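移动机械臂室内作业规范工作组 会议纪要

日期：2018年7月29日
地点：Grullberg 二楼小会议室
主持：Zhuoran Xue
记录：Đạt Triệu
列席：Larkden 代表两名，Skistness 代表一名（远程）

一、上次会议遗留事项

5月提出的术语表已改完，“靠近”和“接近”统一写作“接近”。Skistness 对急停一节的书面意见共三条，采纳两条，另一条关于复位按钮颜色，转设备组处理。

二、仿真测试准入条件

Larkden 认为100次仿真运行偏少，建议增加。讨论后定为每个场景276次，其中碰撞不得超过3次，超过即退回修改。Lò 场景库继续使用，版本号须写入测试报告。 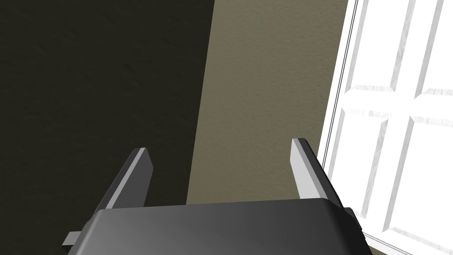 三、门口及墙角区域的行进规则

草案第31条原文只规定“通过门洞时应减速”，没有说明末端执行器的状态。Zhuoran Xue 提出，空载行进时夹爪应先闭合，再进入门口区域。Skistness 不同意一律闭合，理由是部分任务到门前就要抓握把手，反复开合影响节拍。仿真画面中两指张开、中间没有夹持物，右侧是白色镶板门，左侧墙面很暗，这类情况按现行条文无法判定是否合规。会议同意把条文拆成两款：无抓握任务时必须闭合；有抓握任务时可以张开，但安全包络按张开后的最大宽度计算。

关于明暗差异，Larkden 要求测试场景至少包含一处深色墙面与浅色门同时出现的视角，各方无异议。阴影区内深度数据缺失时如何处理，本次未达成一致，留待下次讨论。

四、待办

第31条修改稿：Đạt Triệu
安全包络计算示例：Larkden
阴影区处理办法初稿：Skistness
场景版本登记表：Zhuoran Xue

各项完成后发工作组邮箱，下次会议时间另行通知。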